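About Skirumau

Skirumau is a robotics research company. We work on one part of household manipulation: getting a robot arm to open and close things that were built for human hands. Drawers, cupboard doors, sliding panels and lids make up nearly all of what we study. Our method is called Molura, and most of this page is about how it works and what we have learned from it so far.

We use this website to publish our results and we use cookies to see which pages are read. By continuing to browse you agree to our use of cookies. Accept | Manage settings

How we started

The company was set up by Su-chen Tsang, who had spent several years on grasp planning before deciding that grasping was only half of the problem. A robot that picks up a cup can let go and try again. A robot that has hold of a drawer front is attached to something that will only move along one line, and if the arm's idea of that line is slightly wrong, the two of them fight. The drawer jams, the fingers slip, or the whole piece of furniture shifts on the floor.

Her first report on this, Birkett, was a plain comparison of existing controllers on drawers without handles. It showed that most failures came in the first few centimetres of travel. That finding has shaped our work programme ever since.

What Molura does

Molura treats the opening of a drawer as two separate skills. The first is contact: finding an edge that can be pulled and placing the fingers against it. The second is travel, where the arm follows the drawer along its runners. Each skill is trained from demonstrations given by a person operating the arm, and each has its own measure of success.

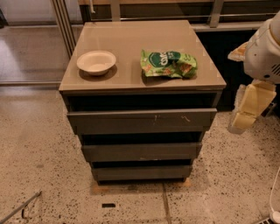

Splitting the task this way has a practical benefit. When an attempt fails we know which half to look at, and we can collect more demonstrations for that half alone. Our current model was trained on 900 demonstrations, and a good share of those cover only the approach and first contact.

We keep things sitting on top of the furniture in many of our tests. People put things on their furniture, and an arm reaching past them has less room to move than it does over a bare surface. A light object is also a useful indicator. If a bowl slides when the drawer is pulled, too much of the force has gone into the cabinet.

Handle-less fronts

Fronts without handles are the harder case and they take up most of our time. With a knob or a bar, the camera has a clear target. With a flat front, the only thing to hold is an edge beside a dark gap, and depth readings in a dark gap are poor. Molura handles this by moving slowly towards the expected edge and relying on the measured force at the joints to confirm contact. Vision gets the fingers close and touch does the rest.
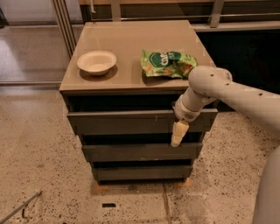

The travel stage then begins with a small test pull of 2 millimetres. The controller compares the direction it pulled in with the direction the arm was allowed to go, and corrects its estimate of the drawer's line before pulling any further. This step is simple and adds little time. In our last round of trials, the version with the test pull opened the drawer in 46 of 50 attempts. The version without it managed 40 of 50, on the same furniture and with the same starting positions.

We would not read too much into those numbers. Fifty attempts is a small set, and all of the furniture was of similar weight. Three of the four remaining failures were lost contacts, where a finger slid off the front partway through the pull. We have changed the force limits in response and will repeat the trials in November.

How we work

We test on ordinary furniture and do not modify the fronts. Every attempt is logged from the head camera, including the ones that go wrong, and failures are labelled by the person who was operating or supervising at the time. A second member of the team checks those labels afterwards.

Our software for logging and replaying attempts is called Skesa. It was written for our own use, but several university groups have asked for it and we now share it under a licence that is free for teaching and research. The documentation is uneven – the sections on replay are good and the section on calibration is due for a rewrite. 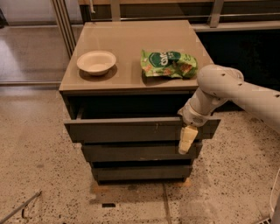 Working with us

We take research students for placements of one term, generally people partway through a degree in engineering or computer science. Placements involve a fair amount of time operating the arm as well as writing code. Applications for the next intake close on 8th May.

We also welcome enquiries from furniture makers and from organisations that support people living at home with limited mobility. Please use the contact form and tell us a little about the kind of furniture or task you have in mind.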